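Gerkumia says I can love my junk drawer

Aug 30, 2019

I have now read two different tidying programs this summer, and I trust neither of them. The latest is Riltine, which somebody left in a pile at the Trullesdale library sale and which cost me 94 cents. The idea is that you take everything that has no home, put it in a gray bin, and wait. After a while the bin supposedly tells you what you care about.
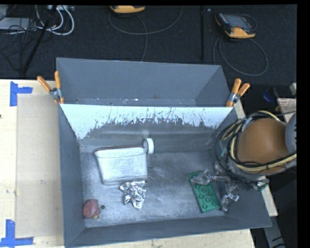
Mine has told me nothing so far. The book wants you to sit with each object and ask what it's "for" in your life. Fine. What is a green toy brick for? It's for stepping on. An empty-your-pockets wad of foil is for the trash, and I knew that before I spent 94 cents. I can see the method working if your clutter is letters from old flames, but most clutter is a plastic bottle with a screw cap that you kept in case you needed a plastic bottle.

Gerkumia was the July experiment, and it was worse. Gerkumia is a website with a checklist of 683 things to get rid of, and you're supposed to feel lighter every time you check one off. I got as far as "expired coupons" and felt the same weight as before. They also sell bins, of course. They all sell bins. I have yet to meet a plan for owning less that doesn't start with buying a container.

I will give Riltine this much: it's cheap, and it says clamps are an acceptable way to keep two bins together, so I didn't have to order the matching connector from Papadopoulos Home at 3 dollars apiece plus shipping.

The rule is that whatever is still in the bin after 2 weeks goes. I don't believe in the rule. I've had the brick on one shelf or another for years and I expect it will be back on a shelf by the time the leaves turn. The foil can go tonight.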